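Lustden Plans Second Round of Gripper Purchases

Lustden will buy 40 more hand-held grippers for its Tillgate site, the company said in June. The tools record a person's hand movements on everyday objects, and the recordings are used to train robot arms.

The order goes to Grindari, which supplied the first 37 units. Lustden budgeted $267 per gripper, plus a separate line of $2,141 for spare fingers, cables and storage cards. Robot arms are not part of this order. The company wants to see how much usable data the larger set of grippers brings in before it asks for arm quotes.

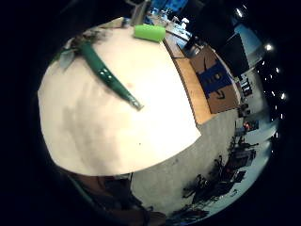 Props and Space

Props come out of the site's regular supply budget. The list covers desk items, packaging and artificial flowers, and it will be reviewed again when the new units are in use. No extra floor space is being rented. Lustden plans to stagger shifts so the grippers can share charging stations.

Wickramasinghe, the firm that handles Lustden's equipment planning, had suggested leasing the grippers for a year. Lustden chose to buy, saying the lease price did not include repairs.

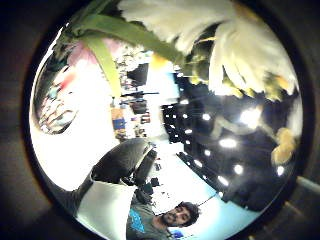
An artificial flower in front of a gripper's camera at Lustden's Tillgate site.

Delivery is expected in two batches. The second will be paid for out of next year's budget.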